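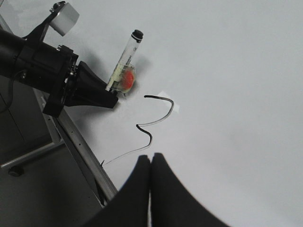

## 12 September 2026 — travel notebook, Brirnport leg

Back at my desk with a pot of tea, trying to get the harbour walk down before it all runs together. I did 54 pages on this trip, and I'm afraid a good few of them are about soup!

The ferry was late, so I had a lovely long sit by the fish market listening to the women there tease one another over prices. I still think of them more than of the cathedral, with its 111 steps (my knees remember those).

To do: type up the July pages, and ask whoever goes next to check whether the Bravia guesthouse still does breakfast — mine was bread, plum jam and an egg, for about 3 coins.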